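Site visit: Wirkenard appliance returns and refurbishment centre

Notes by Ifeoma Obi, March 2026

The Wirkenard centre takes back small kitchen appliances under warranty and end-of-lease returns from serviced apartments. It tests them, repairs what is worth repairing and sends the remainder for material recovery. Nkechi Tijani, the operations manager, led the tour. The group was kept to six people because the test area has a marked walkway and no room to pass.

The building is a single-storey former cold store. The insulated wall panels have been kept, and the internal temperature stays fairly even without much heating. The floor was re-levelled when the racking went in. A slight slope remains near the loading dock, and pallet jacks there are parked with the forks down.

Intake

Goods arrive on mixed pallets. Each unit is given a barcode at the first bench and the serial number is keyed in by hand. Scanning the maker's label was tried first, but too many labels were worn or had been covered with grease. The centre handled 2,833 units in the last full quarter against a planned capacity of 3,000. Tijani put the shortfall down to a late change of freight carrier. The benches themselves were not the limit.

Sorting is done on three questions: is the cord intact, is the casing intact, and does the unit match its paperwork. A unit that fails on the cord goes straight to a red-tagged shelf and is not plugged in by anyone until it has been rewired. Kettles and toasters make up the bulk of the volume. Microwave ovens are a smaller share by count but take up the most rack space and the most labour per unit.

Electrical test

The test area has four bays, each with its own isolating switch and residual current device. Every unit gets an earth continuity test, an insulation resistance test and a functional run. Results are stored against the barcode in Lomex, a stock and test database the centre moved to in July. The changeover was not smooth. Old test records came across without their instrument serial numbers, and those had to be matched up again from the paper calibration log.

Microwave ovens have a further procedure. The door interlocks are checked in sequence, the door seal is inspected for burns and warping, and leakage is measured with a survey meter moved slowly along the door edge while a water load is heated. Covers come off only after the supply is removed and the high-voltage capacitor has been discharged and checked. Two of the technicians are authorised for this work. The others pass the unit along.

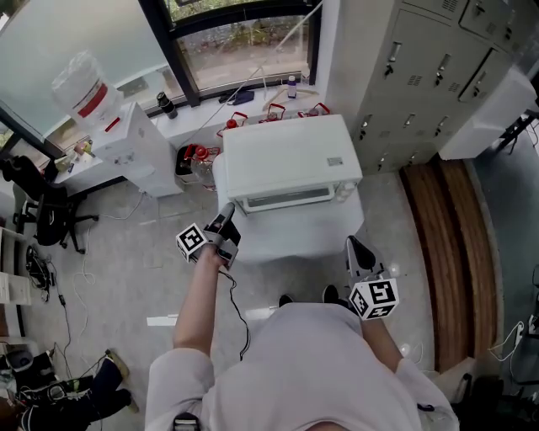 Microwave oven in the office room, Wirkenard.

The usual faults are dull ones. Blown line fuses, failed door switches and worn turntable couplers account for most repairs, and all three parts are held in stock. Magnetron replacement is done only where the oven is a commercial model, as the part and the labour together exceed the resale value of a household unit. Inverter boards are swapped whole and the faulty board is returned to the supplier for credit.

Cleaning and cosmetic grading

Cleaning comes after electrical test, so that labour is not spent on units that will be scrapped. The wash room uses a mild alkaline cleaner and soft cloths. Steam was dropped after it lifted the printing on control panels. Grading is on a simple A to C scale, judged under a fixed light at arm's length. I would have liked to see reference samples for each grade - at present it rests on the experience of the two graders.

Material recovery

Scrap units are stripped by hand to steel, copper, mixed plastic and circuit boards. Transformers are set aside whole and sold by weight to Hanrahan, which collects when the bin is full. Plastics go to Biteo for shredding. Black plastic remains a problem because the optical sorters do not read it well, and the centre now stores it separately until there is enough for a single load.

Glass turntables are kept and washed. A good many ovens come back without one, and the spares shelf is sorted by diameter and by the shape of the coupler recess.

Points to follow up

Tijani agreed to send the interlock test sheet and the current list of spare parts. I also asked for the reject rate at second test, which was not to hand on the day. Access for larger groups can be arranged outside shift hours. Closed shoes are required past the intake bench, and parking is on the east side of the building, past the weighbridge.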